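Call for Participants: Household Task Recording, Fall Session

Jinine Home Robotics Laboratory, Brirkau
Posted Sep 4, 2022

The Jinine Home Robotics Laboratory invites adults living in the Brirkau area to take part in a paid study. Participants will carry out ordinary household tasks in their own homes using a hand-held gripper fitted with a camera. The recordings will be used to train a learning system intended for domestic robots. The study is directed by Wenjie Hou and Hemi Tipoki.

What participants will do

Each participant is asked to complete 200 short recordings over 18 days. Tasks are drawn from a set list covering bedrooms, kitchens and laundry areas, and include making beds, folding clothing, sorting small items and putting things away. The gripper is opened and closed by hand. Before recording begins, a member of the study staff will visit the home, deliver the equipment and provide two hours of training.

Some bedroom tasks call for a second adult, who stands beside the bed and may handle cloth or a tool during the recording. Second adults must sign a separate consent form.

Who may apply

Applicants must be at least 18 years of age, be able to stand and bend without discomfort, and have the use of both hands. No technical background is required. Homes of every size and style are welcome, and furniture and bedding should be left as they normally are. Persons currently employed by Jinine or by its equipment supplier, Forix, may not apply.

Payment

Participants receive $10 for each accepted set of recordings and a further $95 on return of the equipment in working order. Payment is made by bank transfer in October.

Privacy

Faces, mail and documents should be kept out of view. Sound is not recorded. Participants may review their recordings and withdraw any of them before the equipment is returned. Questions about the handling of data should be addressed to Wanting Xu.
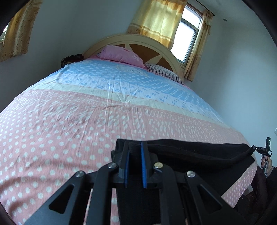 Bedroom recording: the camera's view over the open gripper, with a second adult at the bedside.

How to apply

Application forms are available from the laboratory office and should be returned to Yung-ching Tu, Participant Coordinator. Please state the number of rooms available for recording and whether a second adult lives in the home. Selected applicants will be contacted by telephone to arrange a home visit.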